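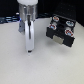

The reed bed at Willstead was surveyed on four mornings this spring, and I undertook to set down the results before they were mislaid among my other papers. The survey concerned the reed warbler, which has bred along the Stuklow drain for as long as I have kept notes, and the sedge warbler, which has not always done so.

The method was the one used in previous years. A fixed route of 400 metres was walked along the eastern bank, starting at first light, with every singing male marked on a plan of the site. A bird was treated as holding territory if it was recorded in the same position on at least two visits. Birds heard once only were entered in the notebook and left out of the total. I am aware that other observers prefer a more generous rule, and I have no objection to it where it is applied consistently from one year to the next.

## Reed warbler

Thirty territories were established by the end of May. They were not evenly spread. The greater number lay in the older reed at the southern end, where the stems stand in water throughout the season and the previous year's growth has been left uncut. North of the sluice the reed is thinner and gives way to willowherb and nettle, and the birds there were fewer and began singing later.

Mohit Dwivedi walked the route with me on the second and third visits and kept a separate plan. Our two plans agreed closely in the south. In the northern section he marked two singing males which I had taken to be a single bird moving between perches. After comparing the times written beside each entry we accepted his reading, as both birds had been noted within the same minute.

Cuckoos were heard on every visit. A female was seen once, low over the reed, giving the bubbling call that is so easily passed over when a male is calling nearby. I did not search for nests and would ask others not to do so. The reed is easily parted and slow to close, and a path made in May is still open to crows in July.

## Sedge warbler

The sedge warbler presents a greater difficulty. The male sings a good deal on arrival and much less once he has paired, so that a visit made ten days late will miss a large part of the population. My first visit was delayed by high water on the lower path, and I believe the figure suffers as a result. It is therefore given in my notebook with a query against it and is not repeated here.

What may be said with some confidence is that the birds favoured the scrubby margin over the reed itself. Almost every song flight began from bramble or young sallow. Where the margin was cut back hard two winters ago, between the sluice and the Tiwari footbridge, no sedge warblers were recorded at all, although reed warblers sang a few paces away.

I raised this in the circular that goes out to those who watch the site, and suggested that the cutting should in future be done in short lengths, in rotation, over a period of years.
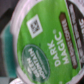

Vikas Tripathi replied that he doubted the cutting was to blame, as sedge warblers had been scarce at Tidetti in the same spring and the margin there had not been touched. He thought poor rains on the wintering grounds the likelier cause, and asked that the full length be counted again before any change was made to the winter work.

The point is a fair one. Sedge warbler numbers are known to rise and fall with conditions in West Africa, and a single site can say very little about the reason for a poor year. Against this, the absence at Willstead was confined to one stretch of bank. A general shortage might be expected to thin the birds throughout. I should be content to see another season's figures before pressing the matter, provided that no further clearance takes place in the meantime.

## Other species

Reed buntings were present in their usual places. A Cetti's warbler sang from the sallows by the sluice on three visits and was silent on the fourth. Water rails were heard squealing before sunrise, always from the wettest part of the bed, and I have never managed a satisfactory count of them by ear. A grasshopper warbler reeled for two mornings in April and was not heard again.

Ringing was carried out separately, under the usual permit, and the notebook for the season closed at 318 birds of all species. Finlay Cairns has the details and will circulate them when the returns are complete. One of the reed warblers carried a foreign ring, the particulars of which are awaited.

Those wishing to assist next year should note that the first visit will be brought forward to the third week of April. Waterproof boots are required beyond the sluice, and dogs should be left at home. The lower path is at present passable, although the second stile has lost its step.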